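Visit to Yimer, Ustport: a look at the Trandivero practice package

We went to Ustport in September to see Trandivero, the simulation service that Yimer sells alongside its gripper arms. Our own shop in Odstead has one arm and one person trained to run it, and the question was whether a second person could learn on the software first.

The office is on the second floor, over a tile store. Parking is at the back and the sign is easy to miss. We started at 9 in the morning with a short talk about licenses, then moved to the workstations, where we stayed until lunch.

Trandivero comes with 40 ready-made rooms. You pick one, place the arm, and work from the view of a camera mounted near the gripper. The rooms are plain, mostly gray, with very little surface detail. I asked about that and was told textures can be switched on, but the basic set is left bare so it will run on an ordinary office computer. Ours is four years old and should manage.

Controls took me 20 minutes to get used to. Turning the wrist tilts the whole view, and at first I kept losing track of which way was up. Opening and closing the fingers is simple enough – one key for each. Moving in close to a wall or a cabinet is harder, and there is no warning tone before contact. I would like to see one added.

The price is $3,000 a year for one seat, with updates and phone support. A second seat costs the same, and there is no discount for small shops. Training files can be saved and replayed, which would let our operator check a beginner's work at the end of the day. We did not get to try loading a model of our own room – that part is still being tested, and they expect to have it ready by spring.

Lunch was sandwiches in the hallway. Afterward we had another hour at the screens, and I went back to the paneled room to practice lining up the open gripper. 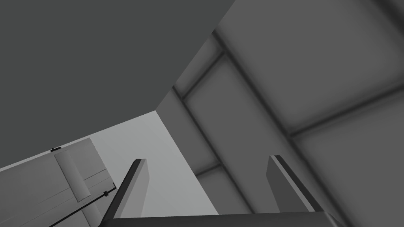
We asked for a one-month trial before signing anything. Yimer agreed to it on the spot, and the login is supposed to reach us in Odstead by the end of the month. I will run it on the front office computer first and then on the older one in the back.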